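Speaker notes – Noise in shared workspaces
Session 2, after the coffee break

Slide 1. Title
Wait for people to sit down. Say the talk runs 25 minutes and questions go at the end. Handouts are by the door.

Slide 2. Where this comes from
We measured sound levels at two sites, the Wemico offices in Crichton and the Drusent building in Protetberg. Same meters, same desk height, both in February. Crichton is an old mill with brick walls. Protetberg is newer and has a lot of glass.

Slide 3. What people complain about
Read the survey question out loud before showing the results. 88 people answered. 63 of them named other people's phone calls as the main problem. Ventilation came second. Pause here – someone usually wants to say that their own office is worse.

Slide 4. Hard and soft surfaces
Sound bounces off glass, concrete and bare desktops. Fabric takes some of the high end out of it and does very little for the low end. Thin cloth hung flat on a wall does less than people expect. Heavier cloth, hung in folds with a gap behind it, does more. Mention that the gap is the cheap part. 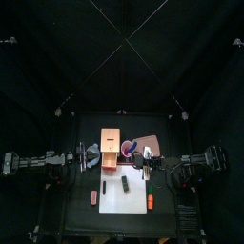

Slide 5. Ceilings
Most of the budget at Protetberg went here. Hanging panels went in over the open desks and nothing went in over the corridor. The corridor is still loud. Play the first clip, then the second. Check the volume beforehand, the room speakers are set high.

Slide 6. Things that cost nothing
Move the printer. Agree on a place for calls. Put felt pads on chair legs. At Crichton the chairs took around 3 hours and people noticed the next morning.

Slide 7. What we did not test
Sound masking. Also anything to do with headphones. If asked, say we have no numbers on either and move on.

Slide 8. Questions
Leave the floor plan up. Repeat each question into the microphone for the recording. If time is short, skip the slide on door seals – it is in the handout, page 2.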